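Fellach opens handheld-gripper workshop to visitors

3 February 2020

Fellach opened its data collection workshop to outside visitors on Monday, showing how household cleaning tasks are recorded with handheld grippers before any of the resulting motion is tried on a robot arm. The visit ran in two sessions, morning and afternoon, with places for 50 people in each. Both were fully booked.

The company uses paired grippers that an operator carries, one per hand. Each has two curved fingers with rubber pads and a cube at its base printed with square black-and-white markers. Software from Gilance locates the markers in video and computes the position and orientation of each gripper over time. Finger opening is logged separately. The two streams are aligned by timestamp and stored as one episode.

Yae Furukawa, who heads the collection group, told the morning session that the choice of hardware was mainly a matter of cost. An operator with handheld tools can work in an ordinary room with no arm installed, and the same tools can be moved to another site in the back of a car. The drawback is that a person can reach into places and hold postures that the arm cannot. Recordings that exceed the arm's joint limits are filtered out before training.

Fellach currently records in 7 rooms, most of them kitchens and bathrooms. The bathroom set covers wiping the counter, moving bottles and placing items beside the basin. Visitors were taken through the bathroom work first, followed by the replay station, where an arm supplied by Sekiguchi repeated selected episodes on a bench.

Several questions concerned reflective surfaces. Sekar Rondonuwu, an engineer on the tracking side, said polished stone and chrome produce false marker candidates when a cube is mirrored in them. The current release rejects a candidate if its pose is inconsistent with the preceding images. He said marker loss at steep wrist angles is a larger problem, and that episodes with long gaps are discarded and recorded again.

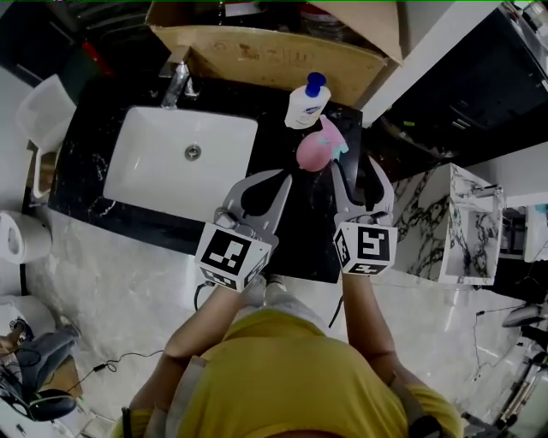

An operator works at a bathroom counter with a gripper in each hand. The open jaws of the right gripper are around a pink, sponge-like object.

Operators work in shifts of 2 hours, with a break between blocks of recordings. New operators spend their first shift on single-object tasks and are given two-handed tasks once their rejection rate drops. Furukawa said cable routing was the most common complaint from operators, and that a version with onboard storage is being tested.

The replay station drew the longest line in the afternoon. The arm was run at reduced speed behind a guard, and visitors could compare the commanded path with the recorded one on a monitor.

Fellach plans to release part of the bathroom set to partner labs in April under the name Clolar. The release will contain gripper poses, finger openings and calibration files. Video will be supplied on request after a privacy check. A second open day has not been scheduled.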